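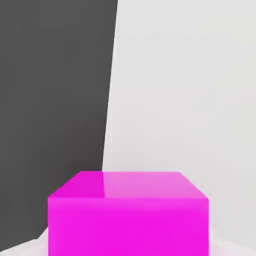
A bright magenta cube, rendered on a computer.

Cidgate library to keep its doors open into the evening

Good news for anyone in Cidgate who has ever hurried up the library steps after work only to find the lights going off. Starting in October, the branch on Illey Road will stay open until 9 p.m., and the old reading room at the back will be open to everybody again after a long stretch as a storeroom.

The change follows a petition that gathered 465 names over the summer, many of them from parents and from people on late shifts at the Baláž bakery, who said the old 5 p.m. closing left them with hardly any time to browse.

"I used to stand outside with my two girls and wave at the books through the window," said Binta Okoro, who started the petition at her kitchen table. "Now we can go in after supper and take our time, and I could not be happier about it."

Branch manager Mostafa El Sherbiny said the town has set aside money for two more part-time staff and for 1,000 new books, with plenty of large-print novels among them – a request he hears nearly every day. Evening classes in drawing, sewing and beginner computer graphics will follow, and sign-up sheets are at the front desk.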